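The eggplant had been hovering over the basket since lunch, and Dana had stopped believing in it.

"It's going in this time," said Teo, who had said so before every run since September. He had the sleeves of his club sweatshirt pulled over his hands. The heat in the Landcombe annex went off at four on Mondays, and the only warm thing in the room was the computer.

The club had chosen the name Heleck for its simulated robot after a vote Dana missed. Heleck had two arms, black hands and a kitchen table to work at, and its whole job was to put groceries where they belonged. On the Cleltumero website, where the competition rules lived, this was called "household intelligence." Dana had read that page twice, looking for the part where somebody's house came into it.

"Score from the last batch?" she asked.

"Fifty-seven percent."

"And before you moved the basket closer?"

Teo scrolled for a while. "Nineteen," he said.

She wrote both numbers on the whiteboard with the date, 28th November, and drew an arrow between them. Under the arrow she wrote *basket*. Teo looked at it and didn't say anything. He had written a paragraph for the entry form about how the policy had learned to plan, and she had been asked to check it for spelling.

He pressed the space bar to pause the run and turned the monitor so she could see.

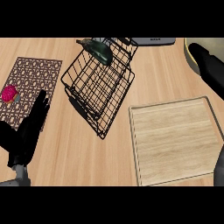

Colin Wainwright wanted to know, from the back of the room, whether any of it would still work if you gave the thing a pear. He didn't look up from the papers he was grading. He asked a version of this every week, and last week it had been a sock.

"There's no pear in the task," Teo said.

"Then I'd leave out the word 'plan.'"

Dana rubbed a bit of dried marker off the board with her thumb. She had joined because her brother said robots would be doing the dishes by the time she left high school, and she wanted to be there to see him proved wrong. So far it was going well for her. It didn't feel as good as she had expected.

"What would count?" Teo asked. He was asking her, not Wainwright. "If I moved the basket back to where it was and it still got over fifty. Would that count?"

"From anywhere on the table?"

"Anywhere the arms can reach."

"And I pick the spots."

"Fine. You pick the spots."

She pulled a chair over. The entry was due in January, and the machine could get through 2000 runs overnight if the cleaners left the power strip alone - they had unplugged it on Friday to run the vacuum. She typed in the first position, well over toward the edge, and then one she thought was mean, and then one that was meaner. Teo watched her do it with his chin on his sleeves.

"That one's not even fair," he said.

"Can the arm reach it?"

He checked. It could.

Out in the hall the Clegg bus was being called, which was his. He put his coat on and stayed where he was. Dana deleted his paragraph from the form, saved a copy of it in case, and hit run.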